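Drindum Support Desk
Home | Tickets | Methods Notes | Contact
Category: Grasping / Bag Retrieval Trials

Ticket 3000: Low retrieval score near the bag wall
Status: Open, awaiting method review
Site: Urkbridge laboratory

The Urkbridge site reports that the Shakya retrieval policy completes 57 percent of attempts on items close to the wall of the paper bag. The wrist view and the two fixed views are attached. 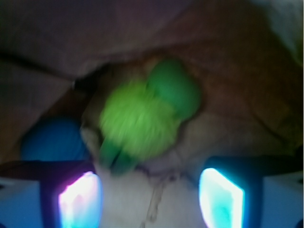
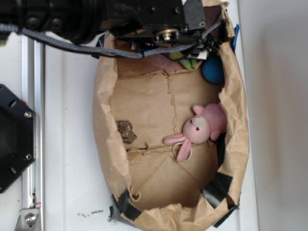
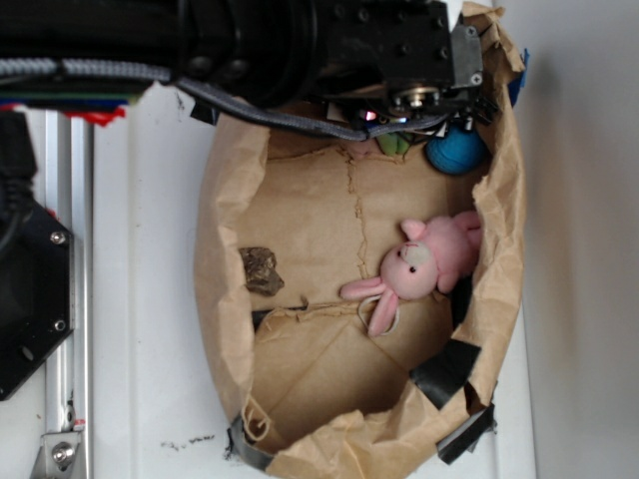
Attachments 1 to 3. Attachment 1: wrist view, green item beyond the fingers. Attachments 2 and 3: fixed views, pink bunny and blue ball in the bag.

Log

Entry 1. The site was asked to confirm the finger lighting level and the exposure setting of the wrist camera. Both match the values in the Ziruvum protocol.

Entry 2. The support desk reviewed the wrist recordings. Motion blur is strongest on the green item, and the contact estimate was late in 33 of the failed attempts. The fixed views do not resolve the item well when the gripper is above it.

Entry 3. The site repeated the trial with a slower final approach. The score rose by three points - within the normal spread for this method - and the change was not adopted.

Entry 4. The desk recommends that wall contact be scored separately from grasp failure. The current method combines the two, and results from December cannot be compared until they are rescored.

Pending: rescored results from Urkbridge, with the policy version stated for each run.

Last updated: May 28, 2025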